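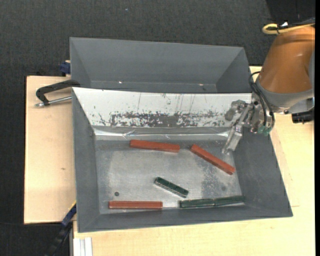
Home Products Manuals Spare parts Contact
Search this manual Go

Section 4. Setting up the Clusa label printer

Read this section through once before you plug anything in. Setup takes 30 minutes if the network details are at hand.

4.1 Choosing a location

Place the printer on a level surface that can carry its weight with a full roll loaded. Leave enough room at the front for the cover to open all the way. Keep it out of direct sunlight, which can darken thermal labels while they are still on the roll.

CAUTION: Do not connect the power cord until step 5 below.

4.2 Loading labels

1. Press both side latches and lift the cover until it stays up.
2. Pull the roll holders apart and set the roll between them. Labels must feed from the top of the roll, printed side up.
3. Slide the guides in until they touch the edges of the labels. If they press too hard, the roll will drag and the print will come out short.
4. Pull the first label past the tear bar and close the cover. Both latches click.
5. Connect the power cord and switch on. The status light blinks green, then stays on.
6. Hold down FEED until the printer advances two labels. It is now measuring the gap between them.

NOTE: Repeat step 6 whenever you change label size. A standard roll holds 1000 labels. Rolls of 900 use a thicker stock and need the darkness setting raised by one.

4.3 Connecting to the stock program

1. Plug the network cable into the port on the back.
2. Print the settings page by pressing FEED twice, quickly. The address is on the third line.
3. In Ralter Stock, open Tools, then Printers, then Add.
4. Type the address and choose "Clusa" from the list. Do not choose "Clusa (old)".
5. Click Test. One label prints with the shelf code and a bar code.

If the test label is blank, the roll is upside down. Go back to step 2 of 4.2.

4.4 Shelf codes

Each code has an aisle letter, a bay number and a level. Level 1 is the lowest. Stick the label at the left end of the shelf edge, and wipe the edge with a dry cloth first. Remove old Varnier labels completely; scanners may read the code underneath if the new label is crooked.

Corrections to this section go to Shaohua Lu. Last revised 2/2/23.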